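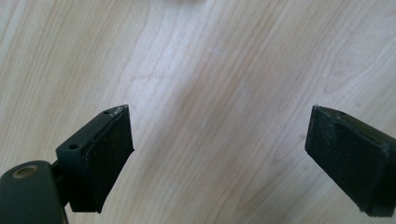 Pale wood grain with the light across it.

Flesby Community Hall: progress report to the Trustport Fund, September

We're delighted with how this quarter has gone! The Sunday lunch club is now full most weeks, and we served 206 meals between the start of July and the end of August. Several people who first came for the food have stayed on for the afternoon singing group, which has outgrown the small room and moved into the main hall.

Your grant paid for the new cooker and the first 12 cookery sessions. Eight of those have run so far, and the bread one was so popular that we're repeating it in the autumn (bring your own tin, please).

The main hall can now seat up to 60, and the Udava allotment group has kept us in beans, courgettes and far too many marrows. We've frozen what we could.

One thing is behind. The side door still sticks and the ramp quote came in £500 over budget, so we'd like to move that sum across from the publicity line, where we have spent very little. Could you let us know if that's all right before we book the work?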